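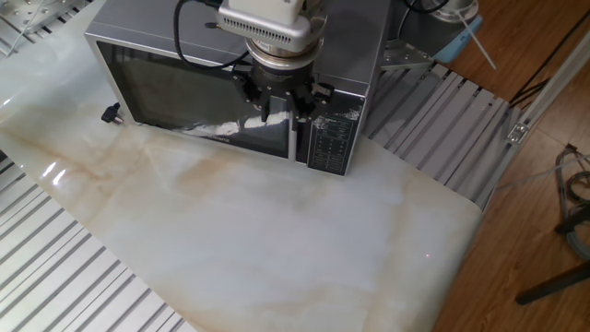
Avard: recetas de microondas en texto plano

Avard es mi recetario de microondas convertido en datos. Empezó como una libreta con manchas de tomate, luego fue una hoja de cálculo bastante fea y ahora es esto: 931 recetas en un CSV, con un par de scripts para buscar y ajustar tiempos. Lo comparto tal cual lo uso yo, así que vas a encontrar manías mías por todas partes (mucho pimentón, poquísimo cilantro, lo siento).

Última revisión de los datos: 6 ago 2019

Qué hay en la carpeta

recetas.csv: el archivo gordo, una receta por fila.
ingredientes.csv: nombres normalizados, para que "patata", "papa" y "patatas medianas" acaben en el mismo sitio.
tiempos.py: recalcula minutos según la potencia de tu aparato.
flumar/: la carpeta con las recetas de pescado, que van aparte porque tienen una columna más (grosor de la pieza, en centímetros).

Columnas de recetas.csv

id: número, sin más. Hay huecos en la numeración por recetas que borré, no te asustes.
nombre: como lo llamamos en casa. "Lo verde de los jueves" no, ese lo cambié por "crema de calabacín", pero quedan otros igual de crípticos.
raciones: casi siempre 2.
potencia: en vatios, la que yo usé al probarla.
minutos: con decimales. Un 3.5 son tres minutos y medio, no tres minutos cincuenta (este error lo cometí yo misma con un bizcocho y todavía me acuerdo del olor).
reposo: minutos con la puerta cerrada después de terminar. Si está vacío, es que no hace falta.
tapado: si, no o medio. "Medio" es la tapa puesta dejando una rendija.
notas: texto libre, con faltas de ortografía incluidas.

Cómo usarlo

Necesitas Python 3 y nada más. Para convertir una receta a la potencia de tu microondas:

python tiempos.py --id 48 --potencia 700

Te devuelve los minutos y el reposo. La cuenta es una regla de tres de toda la vida, y para verduras, arroces y sopas va estupendamente. Con los huevos yo me fío menos: mejor ir en tandas cortas y mirar entre una y otra. Y los huevos con cáscara, jamás, ni aunque te lo jure tu cuñado.
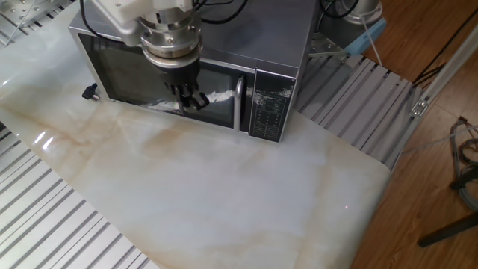
Microondas plateado con puerta de cristal oscuro y tirador curvo.

De dónde salen las recetas

La mayoría son mías o de mi familia. Otras vienen de Mahlangu, un boletín de cocina que recibía por correo y que dejó de salir un marzo sin avisar (¡qué rabia me dio!). Esas llevan la etiqueta "mahlangu" en las notas y están reescritas con mis palabras y mis cantidades. Las que llevan "stuston" son de un cuadernillo de cocina inglesa que compré de segunda mano, con las onzas pasadas a gramos y redondeadas a mi gusto.

Cosas que sé que están mal

Los postres con chocolate tienen los tiempos cortos. Los apunté así porque me gustan casi crudos por dentro, y corregirlos me da una pereza tremenda.
En 3 recetas de arroz falta la cantidad de agua. Las tengo localizadas y pendientes de repetir.
Si abres el CSV con Excel, cuidado con los decimales, que a veces convierte el 1.5 en una fecha. Con LibreOffice a mí no me ha pasado.

Licencia y cambios

CC BY para los datos y MIT para los scripts. Si pruebas una receta y te sale mejor con otro tiempo, abre una incidencia y dime el id, la potencia y qué recipiente usaste. Las propuestas con coliflor tardo más en mirarlas, porque en casa solo me la como yo.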